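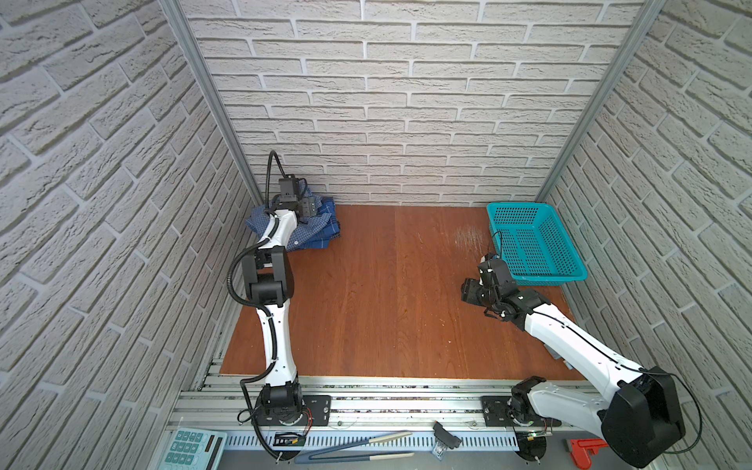 White brick panels, reddish-brown board, plaid shirt in the back corner

Brick panels behind a folding table – keep or paint?

keerthana_a
25 January 2018
Hello all. I have finished the three walls with the white brick panels, the textured kind, and I like them very much. My question is for the board. It has pale scratches, most of them near the place of the basket. Should I sand and oil it again, or do shirts not care? I fold all the family laundry in this corner and I am afraid for the light fabrics.

Damgaard
Sand it. 120 grit, then 180, then hardwax oil. One afternoon of work. A scratch you can feel with your nail will catch a thin knit sooner or later.

plovavham
I don't agree. I have ironed and folded on an old scratched door for 13 years and never had one pulled thread. Fresh oil is the bigger danger. It went into a white pillowcase of mine a week after I thought it had cured.

Damgaard
Then it was too thick or you did not wipe it off. Oil needs two weeks, not one.

keerthana_a
Thank you both. I passed an old stocking over the scratches and it did not catch, so I will wait with the sanding until September, when I can leave the windows open.

A second question, if I may. My plaid shirts are the ones that never look good. I button the top button and the third one, I turn the shirt face down, and still the front part makes rolls.
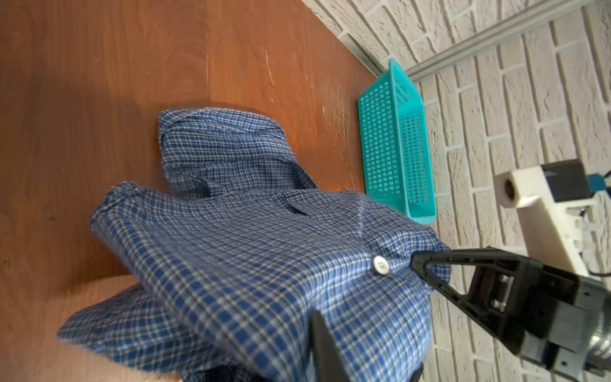 With plain shirts I don't see this so much, but with small checks every crooked line shows. Do you button all the way down?

Ada Guerra
All the way down, always. Then pull the placket straight from both ends before you turn it over. The checks help you, they are like a ruler.

arker214
All the buttons is a waste of time for a shirt you will wear on Saturday. Top and middle, then hang it.

Ada Guerra
She asked about folding, not hanging.

plovavham
Is the turquoise mesh basket for clean things or for waiting things? I would like one.

keerthana_a
Waiting things. Ada, I tried with all the buttons and it is flatter, but the collar still goes to one side. I will try again tomorrow with the sleeves folded first.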